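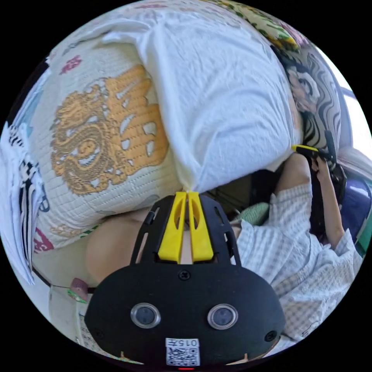
Textiles 3061: Cloth in Daily Life
Notes for Unit 4, Cotton, Knits and Wovens
Jussara Macedo

Welcome back, everyone. Last time we got as far as the spinning of yarn and then ran out of clock, so these notes pick up with the yarn already made and ask what happens to it next. Please read them before Monday, and bring one piece of cotton from home that you don't mind having pulled about a little by your neighbors.

Woven cloth

A woven fabric has two sets of yarns crossing at right angles. The lengthwise set is called the warp, and it is held tight on the loom the whole time the cloth is being made. The crosswise set is the weft, or filling if you learned your sewing from an older American pattern book, as I did. Because the warp has to put up with all that tension, it is usually spun a bit stronger, and that is one reason most woven cloth has less give along its length than across it. Take hold of a bed sheet and tug it both ways and you'll feel the difference. Then tug it on the diagonal, the bias, and you'll see why dressmakers of the 1930s were so fond of it!

The three basic weaves are plain, twill and satin. Plain is over one, under one, all the way across. Twill steps over by one yarn on each row, and that is where the slanting lines on your jeans come from. Satin lets a yarn float over several others before it goes under, so the surface is smooth and catches the light, but it also catches on fingernails and rough heels.

A word on thread count, because I get asked every single term. It is the number of warp and weft yarns in one square inch, added together. A sheet marked 200 can be perfectly lovely if the yarn is good, and a sheet marked 400 can feel limp and wear out early if the maker has counted each ply of a plied yarn separately. In class we will compare two samples, the Fadari plain weave at 200 and the Stosard sateen at 300. I'd like you to write down which one you prefer before you look at the labels. 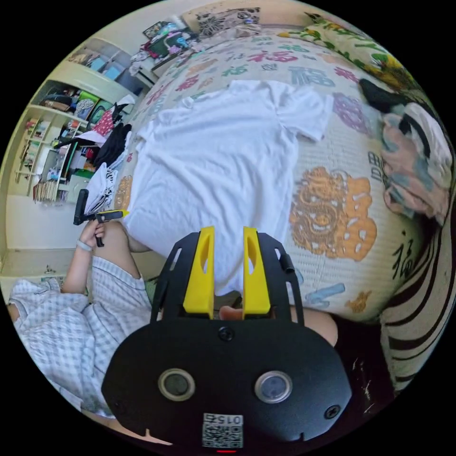 Knitted cloth

Knits are made of loops, each one drawn through the loop before it. When you pull on the fabric the loops change shape, and when you let go they mostly go back, and so a jersey undershirt can be pulled over your head with no buttons at all. Jersey is the simplest of the weft knits. The face shows little columns of V shapes (we call them wales), and the back shows rows of bumps, the courses. Cut a strip of jersey across its width, stretch it, and the edge rolls up on you — a nuisance at the sewing machine, but a quick way to identify it.

Rib and interlock use two sets of needles. Rib is the stretchy one, used for cuffs and necklines. Interlock is thicker, looks the same on both sides, and lies flat when you cut it, so I recommend it to beginners.

Shrinkage

Cotton shrinks chiefly because it was stretched during making and finishing, and washing allows it to relax. Knits tend to move more than wovens, and often get shorter and wider, a shape few of us asked for.
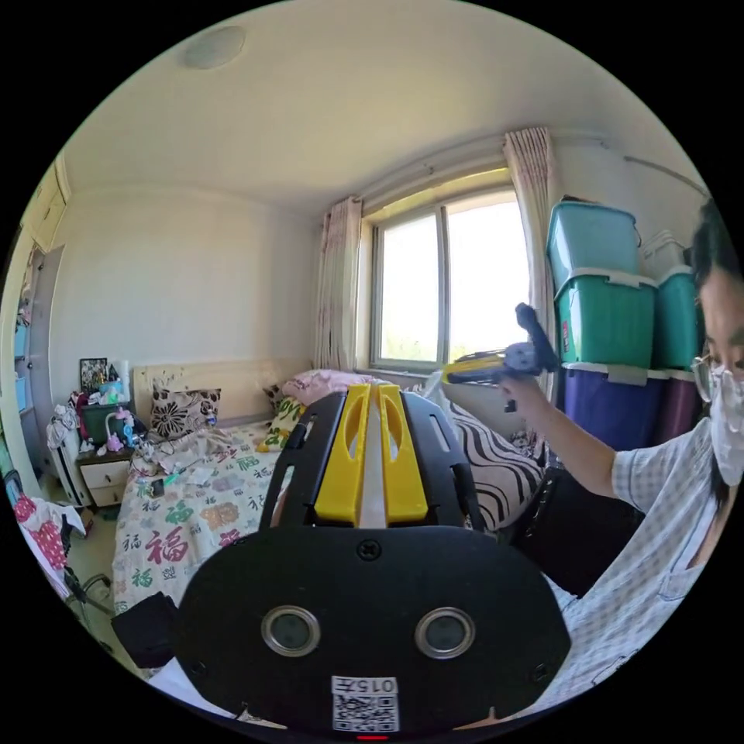

Sumaiya Chowdhury wrote to me after last year's version of this unit that I should have told people to wash the fabric before cutting it, and not after, and that she had a skirt lining to prove it. She is quite right, so please do wash first, and dry it the way you plan to dry the finished piece.

For Monday

Read the Matubbar chapter on finishing, up to the part on mercerizing. Mark a square on your piece of cotton with a laundry pen, measure it both ways, wash and dry it, and measure again. Ignacio Mbeki has the spare rulers if you need one.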